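Home Projects Archive About Contact

The dish arm lives! I spent 3 evenings reprinting the fingers (Olga Vilela lent me her printer — bless her) and the grip finally closes without that awful creak.
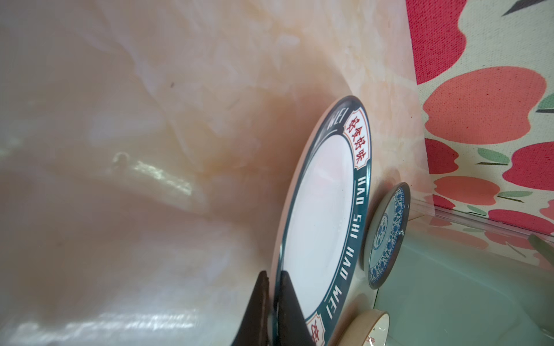

Next up is the wrist motor, the cheap one from Drakos, and it still hums whenever I ask it to hold still.
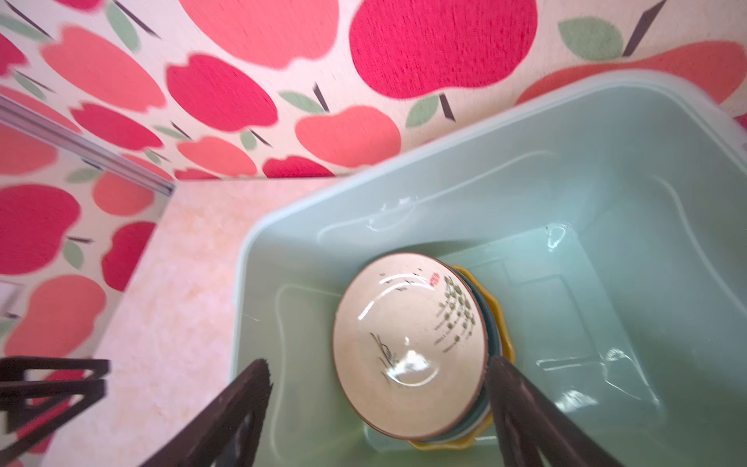

My grip settings are a mess, so I'm starting over at 238. I want one number that suits everything, and the cream bowl with the thin reddish-brown rim gets first try. Wish me luck!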